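Posted in February by Noreen Warraich
2 min read

Call for participants: resale of home security equipment

Prorent is recruiting 28 private sellers in Lotley and Odulley for a study of how used alarm kits, door sensors and window stickers are listed online. Each participant lists five lots over one month and keeps a log of price, postage, returns and buyer messages. Stock is supplied. The fee is 400 pounds, paid on receipt of the log.

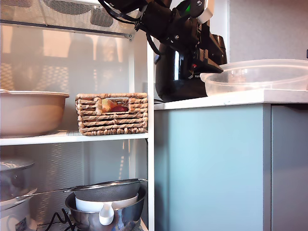

Do I need a seller account already?
An existing account is required, with at least one completed sale on it. New accounts carry listing limits that would distort the log.

Listings must state the condition of each item, any missing fixings and whether the control panel has been reset. Batteries are removed before posting.
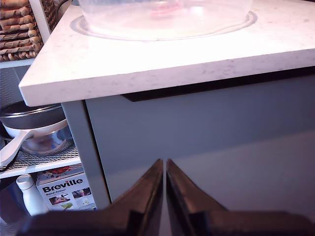
Returns are logged on the same sheet as sales, with the reason copied from the buyer's message word for word. Partial refunds count as returns — enter the amount in the second column.

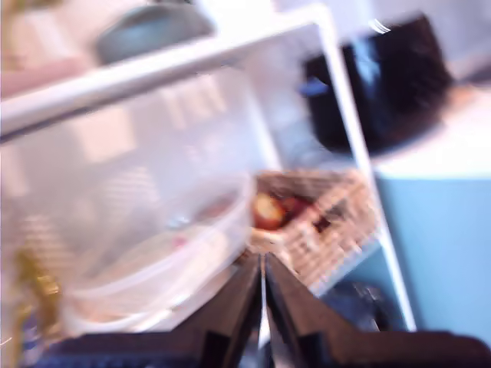 Senthil Gowda asked whether stickers sold without a matching alarm should be logged as a separate lot. They should, under code S.

Apply by email with your town and account age. Briefing call: Sunday, 5 pm.

Contact: Ingvild Boström, Prorent | © Prorent | Back to top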